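4. Recording examples

Read this section before the first run of the day. It applies to all Skokar cells using the Sarus recorder.

4.1 Check the wrist camera

1. Move the arm over the rail at low speed.
2. Open the wrist view. Both fingers must be in the picture.
3. Pick a fixed feature, such as a screw head, and confirm it is sharp.
4. Wipe the lens if the picture is hazy, then check again.
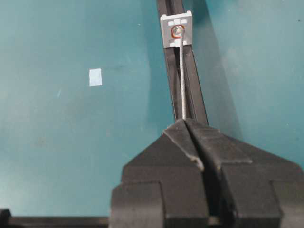
Figure 4-1. Wrist view over the rail, with a screw head in view.

4.2 Check the fixed cameras

1. Open each fixed view in turn at full size.
2. Look for a straight edge in the background and judge focus on that.
3. Note any cable that crosses the view. Enter it in the cell sheet under "Foreground".

CAUTION: Do not move a fixed camera partway through a batch. Close the batch first, then start a new one. 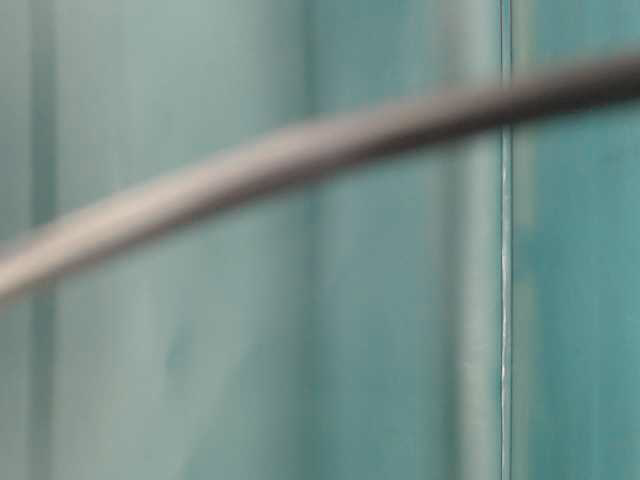 Page last changed: 8th July, Inna Didenko

Small differences between batches are acceptable if the cell sheet says so. Keep one reference still per fixed camera and compare it with the live view before every batch.

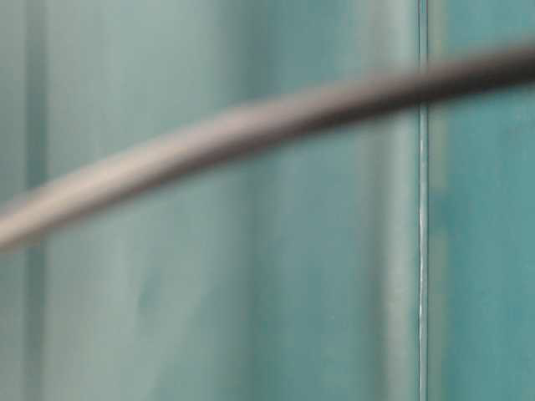
Figure 4-2. Fixed view. Cable blurred in front, background seam sharp.

4.3 Record a batch

1. Enter the operator name and task code.
2. Press Start and wait for the tone.
3. Carry out the task at a steady pace – no pauses over the part.
4. Press Stop with the fingers clear of the surface.
5. Mark the example Keep or Discard.

A full batch is 80 examples. After every 5, play one back.

NOTE: Discarded examples stay on the disk until the batch is closed.
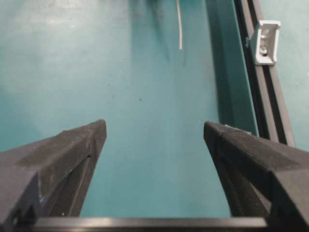
Start positions should vary from one example to the next, or the model learns a single approach and fails on the rest. Change the height and the angle of the arm each time. An open gripper with nothing between the fingers and bare surface beyond them is a valid start view, even with the rail off to one side. Send questions about start positions to Nazar Sydorenko, extension 1192.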